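The Neltano Letter: Kitchen Notes

We use cookies to remember your preferences. Accept / Manage

Soup, Again

Every December I announce that I will eat more vegetables, and every December the vegetables hear about it and go soft in the drawer. This year's answer is lentil soup. Paora Gilchrist of Bondale sent in the recipe, along with a note saying it "can't be ruined," which I took as a dare.

Soften an onion, two carrots and a stick of celery in olive oil. Add a cup of red lentils, a spoonful of cumin and 1000 ml of stock, then leave it alone for 25 minutes.
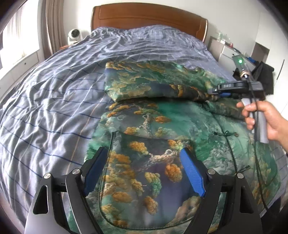
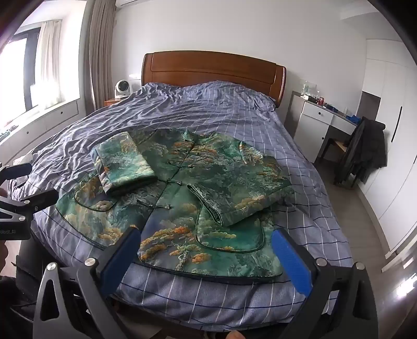
Green print on a checked bedcover.

Finish with lemon juice, and more of it than you think. Paora adds spinach at the end. I added it at the start and got something the color of a pond, which I ate for lunch until Friday. It freezes well, so you can ignore it for months.

Makeover: swap the cumin for curry powder, or use 11 cherry tomatoes in place of the carrots.

Recent items
Oatmeal for People Who Resent Oatmeal
The Tapley Bean Salad, Revisited
66 Things to Do With a Cabbage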